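The Year I Became the Person Who Buys the Grippers

I have bought two cars, one sofa and a frankly embarrassing number of rice cookers in my life, and none of it prepared me for shopping for automation equipment. I run the books at Dullard, a small outfit that packs gift sets, and last July my boss Rekha Rajput put her head around my door and asked what it would cost to get a robot to do the fiddly part of the line. I said I'd have a number by lunch. Ha!

The first thing I learned is that the arm is the part everybody wants to talk about and the part that tells you least about your budget. I had two quotes, from Londeo and from Mwakyusa, and on page one they looked like twins. Then you turn to page two and there's the mount, the guarding, the spare fingers, the training days, the software seat (per year, naturally), and by page four I was eating crackers at my desk and adding things up on the back of an envelope.

Marisol Haddad talked me into starting smaller. Before you pay for an arm, she told me, pay for the hand-held version of the gripper and find out whether two fingers can even cope with the things you handle. You walk it up to a table, you reach for ordinary objects, and the recordings go toward teaching the machine later. The one I priced was $3,496 with a set of fingers, and I got it past Rekha in a single meeting, a personal best.

What I liked straight away was that a practice table costs next to nothing. A mouse, a slim remote, a pen, a few vases with stems sticking out every which way, and you have more shapes to think about than our whole spring catalog.
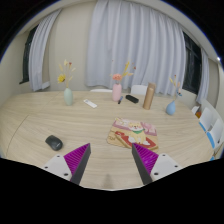
Esperanza Tran wrote to me after I mentioned all this in my newsletter, and she thought I was being too cheerful. Her shop had bought the hand-held tool first as well, she said, and then treated it as free practice time, when the hours people spent holding it were the biggest cost of the whole project and never showed up on any quote. She wanted me to go back and put wages in. Fingers too, she added, and a second set of those before you think you need them.

So I went back and put wages in. Ouch. Three people for 30 hours each came to more than the tool itself, and I hadn't even counted the time to sort through the recordings afterward. I also added a line for spare fingers and one I labeled "tables, lamps, stuff," which I'm still rather proud of.

If you're at the envelope stage yourself, ask each seller for the price in year two as well as year one. Londeo sent theirs the same afternoon. Mwakyusa took 7 days and the figure had grown a support plan. I'd also hold back 10 percent for things you haven't thought of, and keep it on its own line so it doesn't get nibbled away by somebody's cable order (mine did, the first time).

We haven't signed for an arm yet. Rekha wants to see how the glass jars go, I want another look at the Londeo lease terms, and the decision has been moved to the next budget round, along with the new shrink wrapper.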